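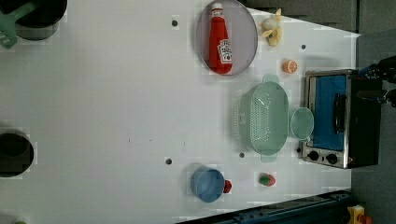 Kitchen > Tips > Pots, Pans and Counter Space

Last updated Apr 22, 2018

Getting your counter back (and keeping it)

My kitchen is small, and for years I blamed the kitchen. Then my neighbor Danica Kopecký came over one July to help me put up pickles, looked at my counter, and asked very sweetly where I was planning to set down the jars. Well! I had no answer. We ended up doing the whole batch on the ironing board, and I've been a reformed woman ever since (mostly reformed, anyway, don't look behind the toaster).

Start by clearing one stretch of counter, just one, about as wide as your two arms held out in front of you. Mine is the bit between the stove and the sink. Whatever lives there now has to go live somewhere else for a week, and if you haven't gone looking for it by Saturday it can go in a box in the hall. My bread machine went in that box and I'm sorry to say it has never come out.

Cleaning a pale counter is easier than people make it. Warm water, a small squirt of dish soap, a soft cloth, and then a second cloth to dry it. Tea rings want a paste of baking soda and water, left on while you do something else and then wiped away gently. Check what your counter is made of before you try anything stronger, and keep lemon juice and vinegar well away from marble. I used to scrub mine with the green side of the sponge, and if you catch it in the evening light you can still see where.

Pots are the next trouble. I stack mine big to small with a folded paper towel between each one, which keeps the nonstick from getting scratched, and I hang the lids on the inside of the cupboard door with little stick-on hooks. Archie Gourlay from the hardware store talked me into the Hurkach hooks and they've held up fine, even with the heavy glass lid that used to crash down every time I wanted the colander.

Cups take up more room than they deserve, I think, mostly because we all own far too many. Pick the ones your household really drinks from and let those be the ones within reach. If you have a narrow ledge or a side surface next to your main worktop, use it! Two black cups standing on the gray just beside a white tabletop, like these, leave the white part free for rolling dough or chopping or whatever you're up to. I keep mine in a row the same way, handles turned to the wall. 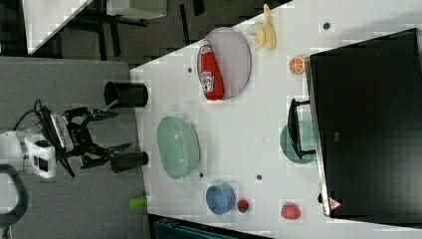
Wooden spoons should dry lying flat or standing with the handle down, so the water doesn't sit in the bowl of the spoon. Rub them with a little mineral oil when they start to look thirsty. Plastic spatulas shouldn't be left leaning in a hot pan, and I say that as somebody who has eaten a slightly melted omelet.

Next time I'll get to the drawer under the oven, once I've worked up the nerve to open mine.

Questions or tips of your own? Use the contact page | © 2018 | Back to top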